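## 3. Setting up the sorting table

I like to get the big white table clear before I open a single bag (trust me, small parts love to hide under things). The Trilik bins live on the metal shelving by the wall, white ones up top and boxes below, so you can leave them there for now.

1. Wipe the table down and let it dry fully.
2. Take one small clear bag from the Sturer delivery and lay it flat near the middle, so you can reach it from either side.
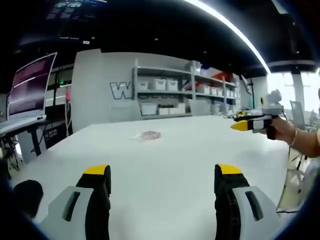 3. Check the bag against the packing list. Each Sturer carton should hold 100 bags, and I do mine in batches of 10 – any more and I lose my place!
4. Put anything split or badly sealed to one side. Don't tape it up, just rebag it.

**Note:** the thin clear film clings to everything, especially in January when the heating's on. Lift it by one end and keep it well away from the good bags.

**Caution:** film on the floor is horribly slippery. Pick it up straight away, please!

5. Drop the scraps of film in the recycling as you go, and keep the table surface free for the next batch. 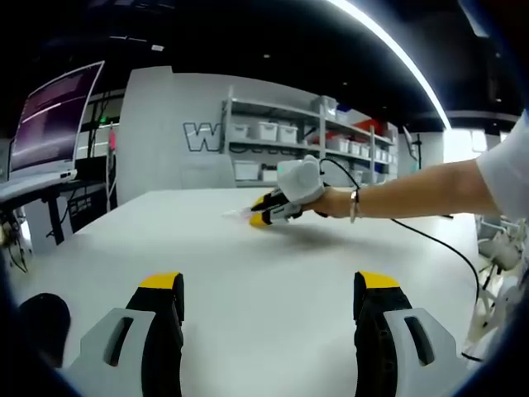
## 4. Labelling and putting away

6. Print the Vorkeo labels, 30 to a sheet, and stick one on the front of each full bin.
7. Slide the bins back on the shelf with the labels facing out.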